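Ground radar at the Deltenska mound: real chamber or wishful reading?

Forum: Ancient Sites > Surveys and Scans

mudbrick_moe
March 1, 2025
So the Jurkano survey team says it has a "void" under the north side of the Deltenska mound. They ran radar over the same strip 2 times and got the same dark patch both times. Seul-gi Noh, who leads the survey, is quoted as saying it is "consistent with a built space." Consistent with. A badger den is consistent with a built space.

Grodow_Hill
The repeat pass counts for something. If it were noise you wouldn't expect it in the same spot twice.

mudbrick_moe
Same machine, same operator, same wet clay. All a second pass tells me is that the ground didn't move overnight.

tell_tale
Moe, you said this about Tak as well, and they found a wall there.

mudbrick_moe
They found a field wall. The press release promised a tomb 2,000 years old. I'm still waiting for the tomb.

sievequeen
I'd like to see the raw profiles before picking a side. The one plot they released has been smoothed so hard it could be anything, and there's no depth scale. Has anyone asked for the data?

Grodow_Hill
I wrote to them. They say it comes out with the full report, no date given.

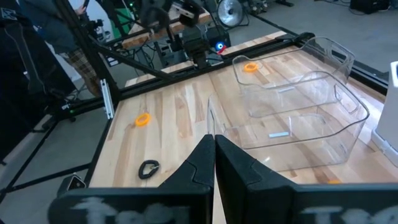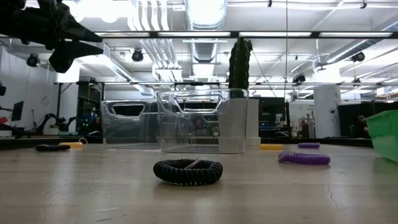

Re: raw data and depth

tell_tale
No date is pretty normal. Reports take forever. I don't see why that makes the find fake.

sievequeen
Didn't say fake. I said I can't check it, and neither can you.

Grodow_Hill
The letter did give a depth, around 2 meters. That's shallow enough for a small test trench. If the permit comes through in March we'd have an answer by summer.

mudbrick_moe
And if the trench hits gravel, will that get a press release too?

tell_tale
You could try being pleased for people once in a while.

mudbrick_moe
I'll be pleased when there's a wall with a corner on it. Grodow, post the whole letter if they don't mind. I want to know what soil speed they used for that depth.

Grodow_Hill
Will ask them first.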